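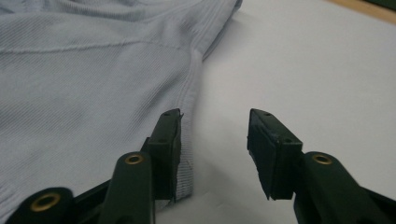 Posted by Wichai Phetsri in Laundry & Closets | December | 2 comments

Sweater season got away from me again. I pulled the big tote down from the closet shelf last week, and everything in it had that squashed, slept-in look, with creases in places no iron should ever go. So I've been redoing the whole pile one piece at a time, and I figured I'd write down how I do it while it's fresh in my mind.

First, find a flat surface that's bigger than the sweater. I used to fold on the bed, and the mattress gives just enough that your edges never line up. A table is so much better! Wipe it down and dry it before you start, especially if it's white and you've got a pale blue-grey knit like this one, because crumbs and coffee rings love a light color.

Lay the sweater out and smooth it from the middle toward the edges with your open hand. Don't tug. Pat the wrinkles along and let the cloth settle. If there's a seam that wants to pucker, hold one end down with a finger and stroke along it — a little steam helps if it's really stubborn, but keep the iron off the knit itself.

Now the ribbing, my favorite part (yes, I have a favorite part). Cuffs and hems stretch out when you hang a sweater or grab it by the band, so I never pick mine up that way. Slide both hands under the body and lift. If a band has gone wavy, dampen it, push the ribs together with your fingertips and leave it flat overnight. I did this with an old cardigan I bought when I lived in Padcombe and it came back pretty well, though one cuff is still a bit of a trumpet.

For folding, I bring the sleeves across the back, fold each side in a little, then fold up from the hem in thirds. Heavy ones go on the bottom of the stack. I stop when the stack gets as high as my hand is long, or it slides over every time I want the one underneath.

Washing, quickly: cool water, a small squirt of wool wash, no wringing. Roll it in a towel and press. My kitchen scale says my thickest pullover is 542 grams dry, and I weighed it again after the towel roll out of pure curiosity: 696. Hanging all that water by the shoulders would have wrecked it, so it went on the table with a fresh towel underneath and I turned it before bed.

Next I'm tackling the scarves, which are in a worse state than the sweaters ever were.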